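Hand-held grippers teach robots faster, says Diltov. The fine print is slower

1/23/22

A robotics group at Diltov says it has found a cheaper way to teach robot arms to handle household objects, and it leaves the robot out of the lesson. People hold a pair of grippers in their own hands and do the chore themselves. Software follows the grippers through printed marker cubes, and the recorded movements are then used to train a control program for a two-armed machine.

The group calls the method Rirach. In a report posted this week, it claims that 2,000 recorded demonstrations were enough to get its robot picking up, turning and passing objects it had not met in training. The headline number is a big one. Rirach is said to collect usable examples at twice the speed of remote control, where a person steers the robot arms from a distance.

That may well be true. Anyone who has watched a person try to steer a robot arm through a simple job knows how slow it gets. But collecting examples quickly and ending up with a robot that works are separate claims, and the report is much stronger on the first than on the second.

Start with the tests. The trained robot was given 100 trials, all in the same lab where the training examples were recorded, on the same style of table and under the same lights. The report calls the test objects "new," yet many appear to be close cousins of the ones used in training: tubes, bottles, small boxes. A robot that can pass a tube from one gripper to the other after seeing hundreds of tubes has learned something useful. It has not shown it can cope with a stranger's kitchen.

Then there is the sorting. The group dropped 207 recordings before training, mostly for lost tracking when a marker cube was hidden from the camera. Dropping bad data is normal practice. The report does not say whether the hardest movements were the ones thrown out, and with two hands working close together, that is exactly where a cube is likely to get covered. If the awkward moments went in the trash, the speed figure looks better than it should.

The comparison with remote control also rests on 2 operators, both of whom had worked with the hand-held grippers for months. How they would have done with equal practice on the other system is anyone's guess.

An outside lab, Bahrami, plans to repeat the work in May with its own arms and its own set of objects. It will use Flornamine, a public collection of household handling tasks that the original group did not try. That should be a fairer test, if the recordings are released in time. So far only a small sample is online – roughly a tenth of the total – and the tracking code is listed as "coming soon."

Until then, the safest reading is a narrow one. People with grippers in their hands can produce a lot of handling data in a short time, on a tabletop, with someone around to fix the tracking when it slips. Whether the robot gets its money's worth from all that data is still an open question, and the group has yet to publish a list of the trials that failed.

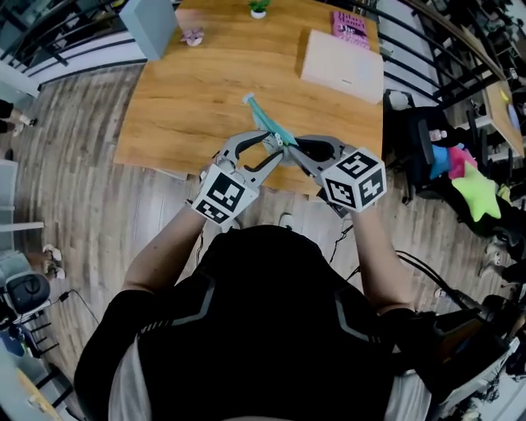
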